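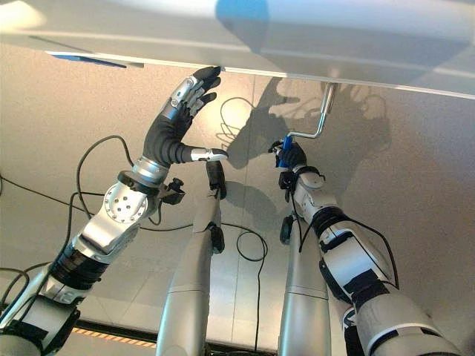
How do I get mop film off a tile floor for good?? I've mopped this thing three times since Friday and every time it dries with a cloudy layer that shows footprints, socks, dog, everything. The floor is big square beige tile, thin seams, you hardly notice the grout from standing height, so it's the tile itself I'm worried about and not the grout. Kitchen plus hallway plus the back room, 300 square feet all together. Been using Truvar floor wash, the green one, a good glug in a bucket of hot water. Tile is porcelain I THINK, it was here when we moved in and the previous people left one box in the crawlspace that just says Zaugg and a color number. Is it worn out or is it dirty or is it me.

Cleaning & Laundry > Hard Floors > Tile > Residue and haze

Asked in May by Britta Hinrichs
Viewed 1,963 times

Things I already tried, before anyone says them:

Vinegar in water. Looked ok wet, cloudy again when dry. Also the house smelled like pickles.

Steam mop borrowed from my sister. Made streaks. Different streaks than before but streaks.

Plain water with a new Skadby flat mop. A little better maybe? Water came up gray, which I didn't expect after all that mopping.

I don't want to rent a machine if I can help it. And I don't want to put anything shiny on top, my mother in law did that and it peeled.

3 answers

Gilles Gilbert – accepted answer

It's you, sorry. Or it's the glug. That's soap residue, and the gray water is the old film letting go a bit at a time. I cleaned offices for 12 years and most "worn out" tile I got called about was just detergent on top of detergent.

Do a test first. One tile, in a corner or behind the door. Warm water, a drop of plain dish soap, white nylon pad (NOT the green scouring kind), scrub it a minute. Wipe up with a rag, then rinse with clean water, then rinse again, then dry with a towel. If that tile looks better than its neighbors once dry, you have film and the whole floor will come back.

If it does nothing, try an alkaline tile degreaser on the same tile, mixed at what the label says. Let it sit five minutes, don't let it dry on there. Kitchens get cooking grease in the film and vinegar won't touch that. Never mix the two btw. 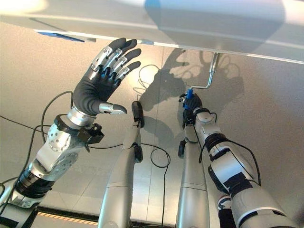

Once you know which one works, go in small sections, maybe four tiles at a time, and start at the far end so you're not walking on it. Two buckets, one for washing and one for rinsing. Change the rinse water way more often than feels reasonable. When it goes cloudy, dump it. Dry each section with an old bath towel under your foot, that step is boring but it's half the job – air drying leaves whatever was in the water sitting on the tile.

After that use a quarter of the soap you use now. Most weeks plain water is plenty. And wash the mop pads without fabric softener, softener gets on the pad and then onto your floor.

Answer 2

Had the same with Plalier sealer that the installer put on, turned out you're not suposed to seal glazed porcelain at all, it can't soak in so it just dries on the surface. Took a stripper to get it off. If Gilles's test tile doesn't change with either cleaner I'd suspect that. Put a few drops of water on it and leave them and see if you get a ring. Open windows if you end up using stripper!! And check the label says ok for your tile, esp if it could be stone.

Answer 3

just get a rug

Comments (4)

Britta Hinrichs: Did the one tile behind the pantry door. Dish soap helped some, the degreaser helped a LOT. It's a different color. Doing the hall tonight, kitchen when my knees recover.

tiledad247: check your water too, if its hard you will get white spots no matter what. towel drying fixes most of it

Gilles Gilbert: Good. Rinse twice after the degreaser, it leaves its own film if you skip that.

Britta Hinrichs: rinsed twice. hallway done. four buckets of somthing that looked like coffee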